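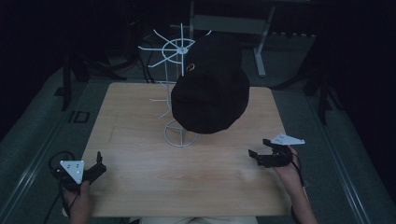

ハンドグリッパー作業者および作業手順レビュー協力者の募集

株式会社Ravexでは、卓上作業の動作データ収集に参加していただける方を募集します。あわせて、社内の作業基準書の改訂に意見を出していただくレビュー協力者も募集します。両方への応募も可能です。

作業内容
いすに座り、左右の手に一台ずつハンドグリッパーを持って、テーブルの上の品物を扱います。帽子をラックに掛ける、外す、布製品をたたむ、小物を箱に移すといった家庭や店舗にある作業が中心です。1回の収録は90分で、途中に休憩が入ります。ロボットやプログラミングの経験は問いません。初回に操作の説明と練習の時間を設けます。

作業基準について
収録は社内基準「Mondach」第2版に沿って行います。参加者に守っていただく主な項目は次のとおりです。

・開始前に、グリッパー上部のマーカー板にゆるみや汚れがないか確認する。異常があれば自分で締め直さず、担当者に渡す。
・ケーブルは体の外側に逃がし、腕や対象物に巻き付けない。足元にかかる場合は作業を止める。
・収録中は品物に素手で触れない。落とした場合もそのまま手を止め、担当者の合図を待つ。
・マーカー板を手や袖で覆わない。袖口の広い服は避ける。
・失敗した動作をやり直して成功に見せない。失敗は失敗として記録する。
・指輪、腕時計、ブレスレットは開始前に外す。
・手首や肩に痛みが出たら、回数の途中でも終了する。中断による減額はない。

レビュー協力者の業務
上記の基準書と点検表を読み、現場で守りにくい項目、表現があいまいな項目を書き出していただきます。今回の改訂では、布製品の置き方、掛け外し作業の開始姿勢、中断時の記録方法の三点を重点的に見直します。製造業または物流業で作業標準書を扱った経験のある方を優先します。資料は日本語で、一部に英語の付録があります。

応募条件
・18歳以上の方
・両手で器具を持ち、座った姿勢での作業を続けられる方
・収録データの利用同意書に署名できる方
・日本語の説明を理解できる方(収録参加の場合、英語または中国語での説明も可)

利き手は問いません。眼鏡の着用も問題ありません。妊娠中の方、手や腕のけがの治療中の方は、応募前にご相談ください。

謝礼
収録参加:1回につき3,000円。交通費は別途、実費を支給します。
レビュー協力:経験と作業量により個別に決定します。
いずれも月末締め、翌月末に指定口座へ振り込みます。

個人情報とデータの取り扱い
記録するのは、手元と卓上の映像、グリッパーの位置と開閉の値、音声を含まない作業時刻です。顔が映った部分は保存前に削除します。氏名と収録データは別々に管理し、データ側には番号のみを付けます。同意の撤回は、収録後90日以内であれば理由を問わず受け付けます。撤回後のデータは学習にも評価にも使用しません。

収録場所では参加者による撮影をご遠慮ください。器具や基準書の内容をSNSに掲載することもできません。

応募方法
当社サイトの応募フォームに、希望する区分(収録参加、レビュー協力、両方)、参加可能な時間帯、利用言語を記入してください。レビュー協力を希望する方は、職務経歴書を添付してください。書類確認のうえ、担当者から一週間以内に連絡します。見学のみの申し込みも受け付けています。

応募締切
2023年3月16日
定員に達した区分から受付を終了します。次回の募集は12月の予定です。

担当
収録参加について:Yuzhen Jia(収録運営)
基準書レビューについて:Deming Xiao(安全・品質)

件名に募集番号2223を記載のうえ、問い合わせフォームからご連絡ください。電話での受付は行っていません。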